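How to write rules for a robot cell that people will follow

Every robot cell I have ever walked into has a laminated sheet near it. The sheet says SAFETY FIRST, then lists a great many things, and the lowest third is hidden behind a coat. I have written two of those sheets myself, so I say this with love.

This page is about writing house rules for a small cell: one or two light arms, a box or bench to work in, a handful of people who take turns. It is the method we settled on at Rillulberg after our first set of rules reached 930 words and stopped being read. It doesn't replace your risk assessment, the arm maker's manual, or whatever law applies where you are. Do those first. House rules are what you write afterward, so that a person with a coffee in one hand behaves as if they had read all three.

What you need

A finished risk assessment. If you're tempted to skip it, close this page and come back when you aren't.

The manual for your arm, the real one, with the stopping distances in it.

Two people who use the cell and one who doesn't.

A printer. A laminator is optional and tends to make people overconfident.

Step 1. Split the rules by who can break them

Our old sheet mixed everything together. "Do not enter the enclosure while drives are enabled" sat directly above "Please return the hex keys." Both in bold. A new person could reasonably conclude that the hex keys were a matter of life and death, or that the drives weren't.

Make three piles. The first is for things that can hurt somebody. The second is for things that can damage the equipment. The third is for things that spoil the work or annoy the next user. Only the first pile gets to use the word "never." The third pile gets to use the word "please," and it should be grateful.

If a rule lands in two piles, it's probably two rules. "Keep the rail clear" was one of ours. Fingers on the rail is pile one. A screwdriver on the rail is pile two, and possibly pile one if it leaves at speed. We wrote them separately, and people began to follow both.

Step 2. Give each rule a moment

A rule with no moment attached floats off. "Check the cables" is a fine sentiment. When? Who? For what?

Rewrite it so it starts with the occasion:

Before you enable the drives, follow each cable from the wrist to the base with your eyes. Look for anything pinched, rubbing, or pulled tight.

After you change a tool, move the arm by hand or at the lowest speed to each end of its working range. Watch the cable the whole way.

The second one exists because of December, when a gripper cable that looked perfectly relaxed at home position discovered it was too short at full reach. Gifty Gyamfi heard the connector go from the next room. She added the rule in pencil, and the pencil version was better than anything on the printed sheet, so we started over from that.

Step 3. Treat two arms as a third machine

If your cell has a single arm, skip ahead and enjoy your simple life.

Two arms that share a space have hazards that neither arm has alone. Each can be behaving exactly as programmed and they can still meet in the middle. People also get careless in a particular way: they watch the arm that's moving and lean toward the one that isn't. The one that isn't is usually waiting for a signal.

Our rules for shared space are short.

One stop button stops both. If you have to choose which button to hit, the wiring is wrong.

Nobody reaches in because one arm has finished. Both must be stopped, and the stop must be the kind your risk assessment says is good enough for hands.

The overlap zone is marked in the software and written down in the cell log. Whoever changes it signs the change.

If both arms ride on the same rail, set the minimum gap between the bases before you set anything else. Then test it slowly, with someone at the stop who has no other job.

That last phrase, "no other job," took a whole afternoon of arguing. Tetteh Opoku's view was that a person can hold a stop button and also take notes. We tried it. He took excellent notes.

Step 4. Write rules for the objects too

Most cell rules cover the people and the machine and say nothing about the stuff being handled. Then someone trains a picking task on whatever was in the cupboard, and six weeks later the results can't be compared with anything.

For each set of items, decide and write down:

What goes in. List the items by name and keep a spare of each one that can be bought again. Packaging changes more often than you'd think, and the new wrapper may be shinier.

How it starts. "Scattered on the floor in front of the shelf" is a start condition, and a perfectly good one if that's what you want. "However Tetteh left it" isn't.

What counts as done. On the shelf, or on the shelf and fully supported? If an end sticks out past the edge, does that pass? Decide before the first run. Deciding after the first run is how you end up with a success rate you're proud of.

When an item retires. Food packets get soft with handling. Set a sign you can see, such as a split seam or a crushed end, and swap the packet when you see it. Brittle contents go everywhere, and everywhere includes the rail.

Whether anyone may eat it afterward. No. Write it down anyway.

Step 5. Look up at the background

Walls and floors belong in the rules if you use cameras at all. A patterned lining is a setting, just as speed is a setting. When we moved the Vovent cell to a new lining, half the team had no idea it mattered and the other half had no idea it had happened. Now the lining, the floor, and the lights each get a line in the log, and changing any of them counts as a change to the cell.

The same goes for wrist cameras. If one gets bumped, don't nudge it back by eye and carry on. Stop, note it, recalibrate. Everyone agrees with this rule right up to the moment they bump the camera.

Step 6. Cut until it hurts a bit

You should now have three piles, each rule tied to a moment. There will be too many.

Read each pile one rule aloud and ask what happens if it's removed. If a guard, an interlock, or a speed limit would catch the problem anyway, the rule may still be worth keeping, but it shouldn't sit at the top. If the rule is the only thing between a hand and a moving joint, stop writing and go fix the cell. A sheet of paper has never stopped an arm, though one of ours did jam a cable tray.

We ended up with 6 rules in pile one, on a single side of paper in large type. Pile two lives in the tool drawer, where people are when they need it. Pile three is on the wall behind the coats, in its natural habitat.

Step 7. Test the sheet on a stranger

Hand it to the person who doesn't use the cell. Ask them to walk up to the machine, with the power off, and show you what they would do first. Don't help. Don't point. Put your hands in your pockets if you have to.

Gifty ran ours past a colleague from the Abubakari office, who read "confirm home" and asked, very politely, whose. We had been using that phrase for 4 years. It now reads "check that both arms are folded back and still."

Note where they hesitate, fix those lines, and try again with somebody else. Two strangers were enough for us. After that you run out of strangers and begin testing the rules on people who are merely pretending.

Step 8. Put a date on it, and a name

Ours says 2024-10-16 in the corner, with Tetteh's name next to it as the one to complain to. A dated sheet gets reviewed. An undated sheet turns into folklore, and people will defend folklore long after the machine it described has been sold.

Review when the tool changes, when the layout changes, when the task changes, and after any near miss, however silly. Log the silly ones especially. The Brostesa cell had a very good near-miss book until someone wrote "embarrassing" next to an entry, and then for a long while it had no near misses at all.

A few questions we get

Do these apply if the arms are the collaborative kind?

Yes. "Collaborative" describes an application that someone has assessed, gripper and payload included. A gentle arm holding something sharp is a sharp thing on a long lever.

Can we hand out the rules as a video?

You can, in addition. But a video can't be glanced at with one hand on the door, and that is when the pile one rules get read.

Who may break a rule?

For pile one, no one. For pile two, whoever is named on the sheet, in writing, before they do it. For pile three, apparently everybody, and I would like my hex keys back.

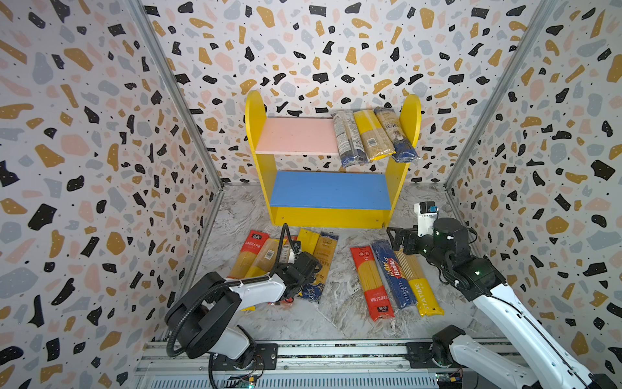

If you adapt any of this for your own cell, keep the piles and the moments and throw out our wording. Yours will fit better, and the pencil draft is still the one to start from.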